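Square markers

By Waldemar Bednarek
25/09/2026

A square marker (also called a fiducial marker, a fiducial tag, or in my house "one of Dad's chessboards") is a flat black-and-white pattern, usually printed, that gets stuck on something so a camera can tell which thing it is and where it sits. It looks a bit like a crossword with no clues. I have been putting them on boxes, blocks, shelves and one very patient bookcase for years now, so this entry is written from the hobby side, with apologies to the mathematicians.

Parts of a marker

There are really just a few parts to learn. On the outside is the black border, a thick solid square. Software hunts for this first, since a dark four-sided shape on a light ground stands out well even from a slant. Inside the border is the grid, made up of small cells that are either black or white, and the pattern of the cells is the marker's number. Outside the border comes the quiet zone, a pale margin that keeps the black edge away from whatever it is mounted on. People trim this off all the time! I did it with my whole first batch, stuck them to a dark shelf, and spent an evening blaming the software.

The four corners do most of the work. If you know how big the square really is, and you know a few things about the lens, then the way the corners spread or bunch up in a picture gives you the distance and the tilt. A square seen at an angle stops looking square, and that lopsidedness is exactly the useful bit.

Families

Markers come in families (some people say dictionaries), and the two names you will run into most are ArUco and AprilTag. To the naked eye they are cousins, and I still mix them up unless I have the printed sheet next to me. A family is simply an agreed list of patterns, picked so that no pattern looks too much like another, even after you turn it upside down. Small grids are easier to read from far away but give you fewer numbers to use. Bigger grids give you more numbers, and want a closer look or a sharper camera. The list I use at home has 1,000 patterns in it and I have used seven of them, so I don't expect to run out.

They are not the same as QR codes, although visitors always get their phones out and try. A QR code carries a message, like a web address. A square marker carries a number and nothing else, and it's up to you to write down what that number means. (Please do write it down. My friend Zeeshan Awan kept his list on the back of a seed packet, and then planted the seeds.)

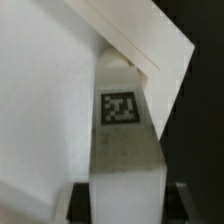
Square marker on the face of a white block, with its pale margin left on.

Printing and mounting

Plain paper is fine to start with. Set the printer to actual size, because "fit to page" will shrink the square a little and every distance you work out afterward will be off by the same share. Then measure the black border with a ruler anyway and use the number you measured. I keep a note of it in pencil inside the cupboard door.

For anything that gets handled I like a matte label. I used to buy Skindach sheets from Jurley, the stationery shop in Guradby, until it closed one November, and I haven't found a paper I like as well. Glossy stock looks smart but throws glare, and a bright patch across the grid can turn black cells into white ones as far as the camera is concerned. Clear tape over the top does the same thing.

Whatever you print on, the face underneath needs to be flat. Cereal-box card warps. Foam board is good for big ones. A marker wrapped around a mug or a broom handle has bent sides, and the reading goes funny or disappears. Rub the label down from the middle outward, and if you catch a bubble near a corner, peel it and start over – labels are cheap.

Wear and cleaning

Smudges matter most on the marker itself, on the border and the cells. A grubby patch elsewhere on the thing it's stuck to usually does no harm at all, though you may want to wipe it for your own pride. I use a barely damp cloth on labels and nothing at all on bare inkjet paper, which smears. Many families can put up with a wrong cell or so and still come out with the right number, but a torn corner is worse, and I just replace those.

Sunlight is the slow enemy. My 2 oldest markers live by a south window and the blacks have gone a sort of weak coffee color. They still read at noon and give up around supper.

Spelling and names

You will see "tag," "marker," "target" and "fiducial" used for the same thing. Fiducial comes from the Latin for trust, and it is also used by surveyors and by people who make circuit boards, where it can mean a dot or a cross instead of a square.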